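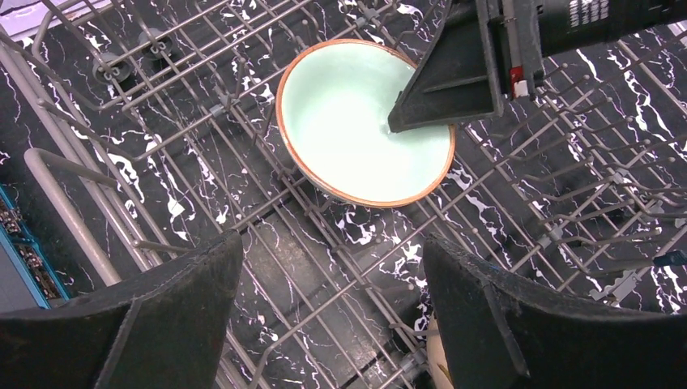
Kitchen hand / dish person wanted, Losta lunch room

Posted in January by Binent front desk

Part time, start asap. Small kitchen, 74 seats, busy from noon to 2. You'd be on dishes mostly: scrape, rack, run the machine, put away. Glazed bowls go on the wire rack one at a time, no stacking pls, the rims chip and we're tired of buying new ones. Some wiping down, some peeling if its slow.

Need someone who can stand for a full shift and lift a full rack. No experience, fine, we'll show you. Shifts 10 to 4, meal included. Paid every two weeks. Non-slip shoes, bring your own. Aprons are here.

To apply come by after 3 and ask at the counter, or leave a note with your phone number and wich days you can do. Quote job 2210. No resume needed.

We use cookies to keep this site running. OK / Settings

Recent listings
Prep cook, Tiêu
Bakery counter, mornings, Arkora
Delivery driver, own car, job 388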